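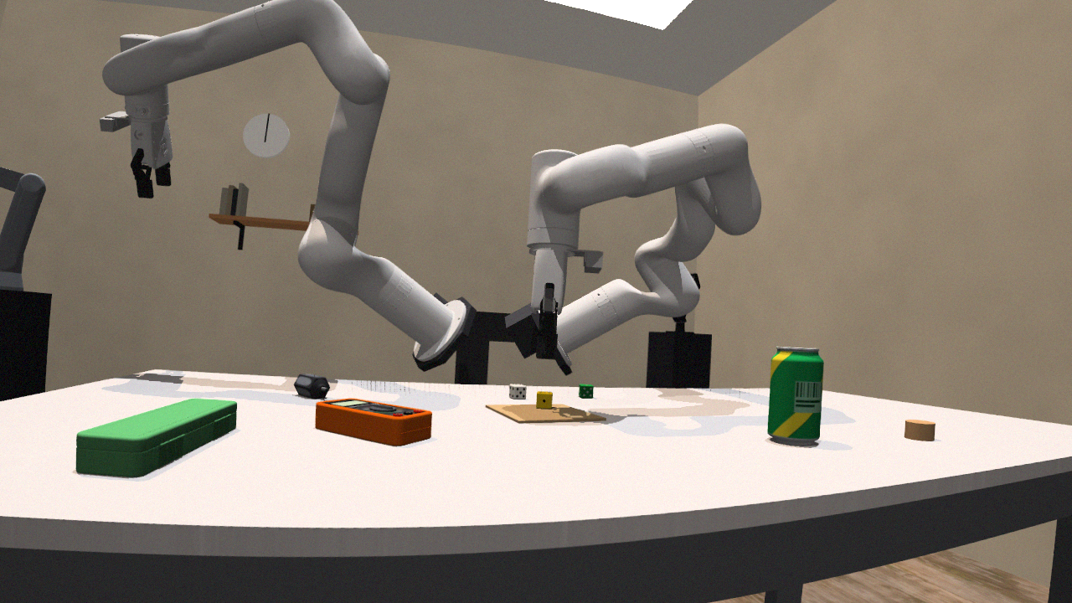
4. Mise en place et réglage du plateau

Cette section s'applique aux tables de travail Gunano à plateau blanc, toutes formes de chant confondues. Le montage du piètement est traité à la section précédente. Ne pas commencer les opérations ci-dessous tant que le piètement n'est pas entièrement serré.

4.1 Conditions préalables

Le local doit être clos, chauffé et achevé. Les travaux de peinture, de ponçage et de pose de plinthes doivent être terminés. Stocker le plateau à plat dans la pièce de destination, film de protection en place, pendant 7 jours avant la pose. La température du local est maintenue à 20 °C pendant toute cette période.

Outillage nécessaire :
– niveau à bulle long ;
– clé plate fournie dans le sachet A ;
– tournevis cruciforme ;
– patins de feutre (planchers bois uniquement) ;
– chiffon non pelucheux.

Charge maximale admissible, uniformément répartie : 125 kg. Cette valeur comprend les équipements fixés à demeure sur le plateau.

ATTENTION – La manutention du plateau s'effectue à deux personnes. Ne jamais saisir le plateau par un angle ni le faire pivoter sur son chant.

4.2 Pose du plateau

1. Placer le piètement à son emplacement définitif. Le déplacement d'une table montée est possible, mais le réglage de niveau est alors à reprendre entièrement.
2. Dévisser les vérins jusqu'à la première butée.
3. Retirer le film de la face inférieure du plateau. Laisser en place celui de la face supérieure.
4. Poser le plateau sur les traverses, face d'usage vers le haut. Pour les modèles à chant avant courbe, orienter la courbe vers le côté opérateur.
5. Aligner les perçages du plateau et ceux des traverses. Un jeu latéral est normal à ce stade.
6. Engager les vis du sachet B à la main, sans serrer.
7. Serrer les vis en croix, en commençant par celles du centre. Ne pas utiliser de visseuse à percussion.

Remarque – Si une vis ne s'engage pas librement, desserrer les vis voisines et recentrer le plateau. Un perçage forcé n'est pas couvert par la garantie.

4.3 Mise à niveau

Le réglage s'effectue table non chargée. Sur chape ou carrelage, les vérins reposent directement au sol. Sur plancher à lames, intercaler un patin de feutre sous chaque vérin et éviter de placer un vérin à cheval sur un joint. Lorsque cela est impossible, utiliser la platine de répartition Marnon (référence au catalogue des accessoires).

1. Poser le niveau au centre du plateau, parallèlement au grand côté.
2. Agir sur les vérins du côté le plus bas. Un quart de tour suffit dans la plupart des cas.
3. Tourner le niveau perpendiculairement et répéter l'opération.
4. Contrôler les deux diagonales.
5. Vérifier l'absence de basculement par une pression de la main sur chaque angle.
6. Bloquer les contre-écrous.

La hauteur hors sol d'un vérin ne doit pas dépasser 4 cm. Au-delà, reprendre la planéité du sol.

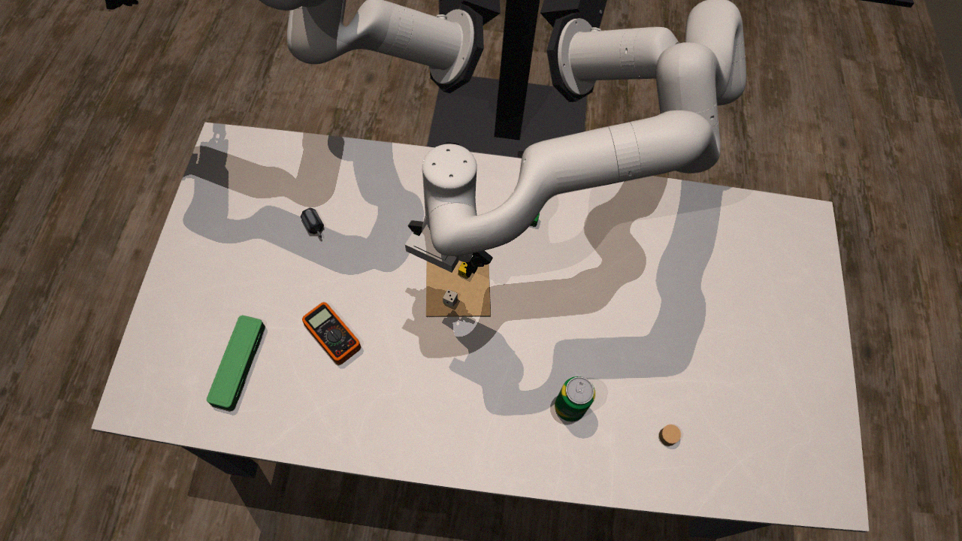
Fig. 4-2 – Plateau blanc sur sol à lames de bois, vue plongeante.

Contrôler de nouveau le niveau après 7 jours d'utilisation, puis à chaque déplacement de la table. Sur plancher bois, un contrôle supplémentaire est recommandé en juin, après la fin de la période de chauffage.

4.4 Retrait du film et premier nettoyage

Retirer le film supérieur en une seule fois, en tirant à plat depuis un angle. Ne pas utiliser de lame. Les résidus d'adhésif s'éliminent à l'eau tiède additionnée de savon neutre. Rincer, puis essuyer immédiatement.

Pour l'entretien courant, le nettoyant Clemirano dilué selon les indications de l'étiquette convient à toutes les finitions. Sont exclus :
– l'acétone et les diluants cellulosiques ;
– les poudres et crèmes abrasives ;
– les éponges à face grattante ;
– les cires et produits lustrants.

Remarque – Les lignes fines de ton plus soutenu, d'aspect marbré, font partie du décor de certaines finitions et ne s'effacent pas au nettoyage. Pour les distinguer d'une rayure, passer l'ongle perpendiculairement à la ligne : une rayure accroche, le décor reste lisse. Les rayures superficielles se traitent avec le kit Daly, teinte assortie au plateau. Les rayures profondes nécessitent le remplacement du plateau.

4.5 Défauts fréquents

Le plateau vibre à l'appui – Contre-écrou non bloqué ou patin de feutre manquant. Reprendre au point 4.3.
Le chant présente un écart avec la traverse – Vis serrées dans le désordre. Desserrer l'ensemble et reprendre au point 4.2, étape 5.
Traces blanchâtres après séchage – Rinçage insuffisant. Renouveler le rinçage à l'eau claire.
Le niveau dérive d'un contrôle à l'autre – Tassement du sol ou surcharge locale. Vérifier la répartition des charges avant tout nouveau réglage.

Rédaction : Consuelo Ibarra. Vérification technique : Fergal Mac Suibhne. Révision du 13 décembre 2018.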